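Home | Programs | Teach a Task | FAQ | Contact

Teach a Task: Frequently Asked Questions

Last updated May 13, 2018

These are the questions we get most often from people signing up for a teaching session at the Grorkell workshop. If yours isn't answered, use the contact page.

What does a session involve?

You show one of our arms how to do a household or shop task. You do it several times over, and we record each try. A session runs two hours with a break in the middle. You don't write any code and you don't need to have worked with a robot before.

Do I move the arm with my hands or with a controller?

It depends on the task. For slow work with a clear path, such as opening a drawer, most people hold the arm by the wrist and guide it. We call this hand teaching. For cloth and anything that needs both fingers placed with care, you sit at the Trilurholm desk and steer with the remote handle. Your own hand stays out of the way and doesn't end up in the recording.

Which one is easier to learn?

Hand teaching. Most people can do it within a few minutes. The remote handle takes longer, and the first tries are usually thrown out. Plan on using up the first half hour on practice.

How many tries do you need?

For the towel task we ask each person for nine good ones. The full towel set has 129 tries in it so far. Across all tasks, the count since we opened the program in February is 2409.

What counts as a good try?

One where you start from the home position, finish the task and let go cleanly. Small corrections are fine and we like to have them. If you miss a grip and go back for it, keep going and finish. Please stop and start over if you bump the shelf or drop something off the table.

Can I do the task any way I like?

Within reason. For towels, pick one way of folding and stay with it for the whole session. If you change halfway through, we have to split your tries into two groups and one of them usually ends up too small to use.

How do I see what the gripper is doing?

There are two views on the desk monitor, one from the wrist and one from the side of the room. Use the side view to get near the towel, then switch to the wrist view for the grip. Close the fingers when you have a small fold of cloth between them. A big handful is harder to lay down flat. 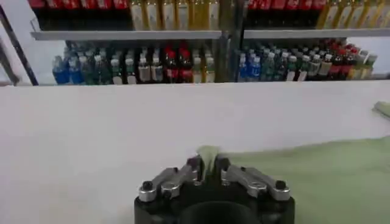
Does it matter what is in the background?

Less than people think. The table faces shelves of bottles, and we move the stock between sessions. Leave it as you find it unless staff ask you to change something.

Why does the arm lag behind my hand?

There is a short delay and also a speed limit. If you get ahead of it, stop and let it catch up. Pushing the handle harder makes no difference.

Is it safe?

Everyone gets a safety talk before starting. There is a red stop button at the desk and another on the wall by the door. During hand teaching the arm runs at low force and stops when you release the grip switch. Tie back long hair and leave rings and bracelets in the locker.

Is there an age limit?

You must be 16 or older. Anyone under 18 needs a signed form from a parent or guardian.

Will I be recorded?

We save the arm's movements, the handle's movements and both camera views. The room microphone is off. During hand teaching your hands and forearms may show up in the side view. We don't save your name with the tries.

Where are you?

The workshop is in the Grastirmont building, second floor, past the Türkmen bakery entrance. Parking is behind the building. The elevator is on the left.

How do I cancel?

Reply to your booking email by noon the day before. There is no charge.

14 shares | 3 comments

Back to top | Programs | Book a Session | Contact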